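A small thread about a novel I finished last night, and about guilt. English is my third language, so please be patient with my sentences.

The book is "The Salt Ledger". It happens in Otholm, a fishing town where everybody knows the price of everything. A clerk changes one line in the harbour accounts, and a family loses its boat because of it. He is never caught.

I expected a story about punishment. For 14 chapters I waited for the police, or for a letter, or for the brother of the drowned man. They do not come. The clerk is promoted 2 times, and he buys a better coat.

My reading group did not agree about him. Half of them said he is a coward and that is all. I said a coward would have moved away — he stays, and each morning he walks past the empty place at the quay.

Is this courage? I don't think so. But I am not sure it is only weakness. There should be a word between the two, and I do not know it in any of my languages.

What I liked most is the chapter in Onotholm, the village on the other side of the water. He goes there to confess. He drinks tea with the widow, he repairs her gate, and he goes home at 19 minutes past four without having said it. The author gives us the exact minute. I found this cruel and very good.

At school we learned that a confession makes a person clean. We had to write it in essays, always with the same ending. I wrote it too, and I got good marks for it.

Now I think that a confession can also be selfish. You feel lighter, and the other person must carry it. The widow is calm when he visits. Who would the truth be for? 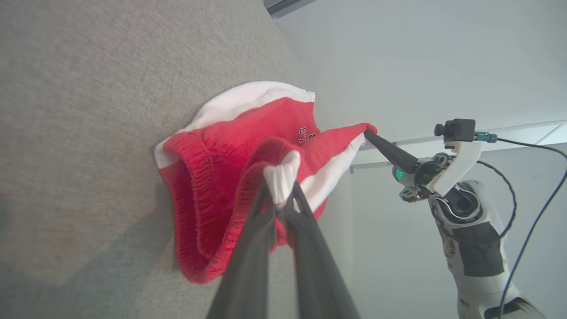
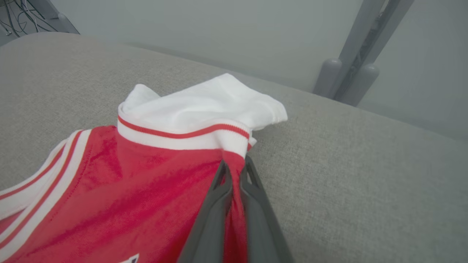 And still, I wanted him to speak. I read those pages 3 times and each time I wanted it more. She has a right to know why the boat was lost, even if it hurts her.

So my opinion is not tidy. I believe he should tell her, and I believe he should not expect to feel better afterwards. The book lets him have neither, and it stops while he is sharpening a pencil.

If you have read it, tell me please how you understood the pencil. My group talked about it until the café closed, and I went home with a different answer from the one I came with.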